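The Good Plate

Ovidiu Stoica had until the 124 came, and the 124 came at ten past. Late usually, but not on the days you needed it late.

Table first. He had wiped the black mat twice and it still felt gritty under his palm, so a third time, with his sleeve. Then the shelf. Low thing, thin legs, his aunt had bought it at the Jullier sale in August and never said what for. For bowls, he decided. Bowls on the left. Pink, lavender, the teal one on top because the teal one had no chips.

And then the plate.

Filipa Esteves had carried that plate through 17 apartments, or said she had. Wrapped in a sweater every time, same sweater. Blue flowers all round the rim. It was one of the last two of the set from Gruslow, the others went one by one, a sink, a dog, a wedding. She left it with him when she moved up the coast. Just for a while, she said. Don't eat off it.

He had eaten off it. Toast mostly.

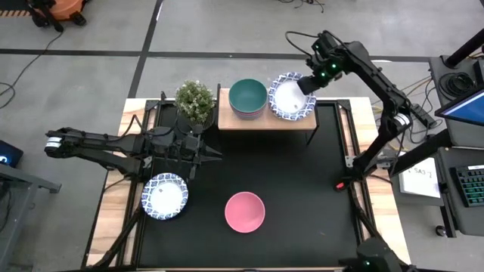 The bowls and the good plate on their shelf, plant to the left.

He stood back. Stood back further. The plant was wrong. No, the plant was fine, it was the plate, it looked like it was waiting to be sold. He slid it an inch. Slid it back. There was a speck near the middle, small, brownish, and he got his thumbnail on it and then stopped, because what if it was the glaze. What if it had always been there and she knew it, the way you know a mole on someone's neck.

Nine minutes. Less.

He could put a bowl over it. Stupid. He could put it away and say oh that, it's in the cupboard, hang on. But then she'd want to see it and he would have to get it out, and his hands were not good today.

He rang Hrytsenko downstairs.

"Does china get spots?"

"What kind of spots?"

"Brown. One."

"Is it food?"

"I don't know."

"Lick it," said Hrytsenko, and hung up.

He did not lick it. He picked it up though, tilted it toward the window, and there on the back in pencil was the price. 60. No currency, just the number, in her writing, with the little tail she put on her zeros. He'd had it more than 19 months and never once turned it over. So not from Gruslow at all maybe. Or from Gruslow, and up for sale once, and then not.

He put it down very carefuly.

Brakes outside. Doors. That cough of hers, coming up the stairs ahead of her, and the bag bumping on every step.

"It's open," he shouted, and it wasn't, he had to run and do the chain.

She looked older and browner and she had cut her hair herself. She went right past him. Past the chairs, the coffee, past the plant he had watered just for this. Bent over the shelf with her coat still on.

"You've been eating off it," she said.

"Toast."

"Good," said Filipa. "Is there any bread?"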